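4.2 Sustained load and clock behaviour

The short benchmark runs reported in Section 4.1 favour processors that can raise their clock speed for a few seconds and then drop it again. Many tablet workloads are of this kind: opening a page, launching an application, applying one filter to a photograph. Others are not. Video export, long games and on-device image recognition keep the processor busy for minutes at a time, and a chip that leads in a ten-second test may fall behind once its case has warmed through. This section looks at what happens in the longer runs.

We tested two tablets and one phone. The Vandow tablet and the Vandow phone use the same processor design, with the tablet version given two extra graphics cores and a wider memory bus. The Grovitz tablet uses an older design built on a larger process, but its maker allows it to draw more power. All three were reset to factory settings, updated to the latest software available on May 12, 2022, and left on a desk with the screen at half brightness and wireless radios off. Automatic updates were disabled after that date, so no device changed software version during the work.

Each run consisted of 1000 passes of the same task with no pause between passes. The task was a mixed one: decode a still image, resize it, run a small recognition network over it, and write the result to storage. We logged the time for each pass and read the clock speed of the main cores from the system counters. Every run was repeated seven times on each device, with a rest long enough for the case to return to room temperature. The room was held at the same setting throughout, although the August runs were made with the building's cooling on and the earlier ones were not. We compared the two groups and found no difference larger than the spread between repeats.

The input set was made up of 160 still images of household and packaging items. We chose ordinary objects over a standard photographic set because many of the standard images are small, and decoding them takes too little time to show up in the log.

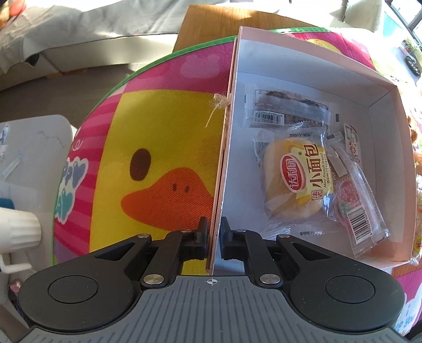

Figure 7. An open pink box with a knot of twine on its outer side, and a hand-held gripper.

All images were stored at the same resolution and with the same compression setting. They were presented in a fixed order, and the order was the same on all devices. The recognition network's output was checked against a reference produced on a desktop machine, but only to confirm that the devices were doing the same work. Accuracy is not considered in this paper.

The Vandow phone began as the second fastest of the three and ended as the slowest. Its clock fell in two clear steps, the first before pass 100 and the second a little before the halfway point. After the second step it stayed level until the end of the run. The Vandow tablet, with the same cores and a much larger metal back, made only the first of these drops, and made it later. The Grovitz tablet started slowest and hardly changed. By the last hundred passes it had overtaken the phone, but it never reached the Vandow tablet.

The order in which the devices finished is therefore different from the order given by the short tests. The phone and the Vandow tablet are close in any comparison lasting a few seconds, and the extra graphics cores are of little help in a task that rests mainly on the main cores. Over a full run the gap between them is wide. We put most of this down to the case and a smaller part to the memory bus. Limiting memory traffic with the Koval load tool narrowed the gap slightly on the tablet side and left the phone's clock steps where they were.

Two limits should be noted. The system counters on the Grovitz tablet update less often than those on the Vandow devices, so brief changes in clock speed may have been missed. We also had a single unit of each model. Chips of the same model vary in how much voltage they need, and a second phone might step down earlier or later than ours did. The Clerkby test suite, which we use in Section 4.3, runs on a wider pool of devices and gives some idea of that variation, though only for short loads.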